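Progress report no. 2 to the Itatholm fund
Review of the Mellell two-arm kit for textile handling
Thu 10 July

Since our last report we have moved from unpacking and setup to regular work with the kit. As agreed with the fund, the purpose is to find out if a small laundry or a repair shop could buy the Mellell package from Kowalczyk and use it for simple cloth tasks without its own engineer. Undum carries out the review and writes the reports. The money spent so far is within the plan.

Setup. The installation guide is clear in the mechanical part and weaker in the software part. Two pages about calibration describe an older version of the control program, and we lost several days before the supplier sent us the correct text. We asked them to replace the pages also for other customers, and they have agreed to do so. The calibration itself is now a routine and one operator can complete it alone.

Work with garments. We started with towels, because they have simple edges, and then continued with T-shirts. The task is divided into steps: find two corners, grip them, spread the cloth on the table, fold. We record each step separately, so that a failure in folding is not counted as a failure of the grip. In the present series we made over 2000 grip attempts, counting both arms. With towels the grip was correct in 76 percent of the attempts, and with T-shirts in 70 percent. We consider this a fair result for a kit at this price, but it is not yet enough for a shop where no person stands next to the table.

The difficult part is at present the spreading. When both grippers hold the lower corners of a shirt, the edge between them comes straight quite easily, but the far side of the cloth remains with folds, mostly near the collar. The kit has no function which looks at the whole garment after the pull and decides if one more pull is needed. Our operator makes this decision now.
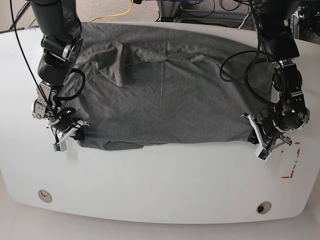 We tried slower and faster pulling speeds. The slow setting gives a flatter cloth, but each shirt then takes more time, and for a laundry this would matter. The fast setting pulls the corner out of the fingers too often. We have chosen a middle value and will keep it until the end of the review, so that the numbers can be compared.

Cameras and cables. The small cameras on the grippers give a good view of the corner at the moment of closing, and we would not want to work without them. The cables are a weaker point of the product. They hang in loops along the arms and over the work area, and a loose loop can touch the cloth. The guide only says that cables should be fixed "as suitable". A customer will need a better instruction than this, and we would prefer that proper cable guides are included in the package.

Support. The supplier answers in a friendly way and usually on the next working day. Questions about hardware were solved quickly. For software questions we often had to send the same log files again, which was tiring. The service contract on offer does not state a response time, and we advise the fund to ask for one before any recommendation is made to shops.

Changes to the plan. We would like to move the test with long-sleeved shirts to the last period, and to use the coming weeks for a second series with T-shirts only. This does not change the budget. The final report remains planned for October, with the full tables and a list of open faults - we expect that the calibration text and the cable fixing will be on it, unless new parts arrive before.

We ask the fund to confirm the changed order of the tests in writing.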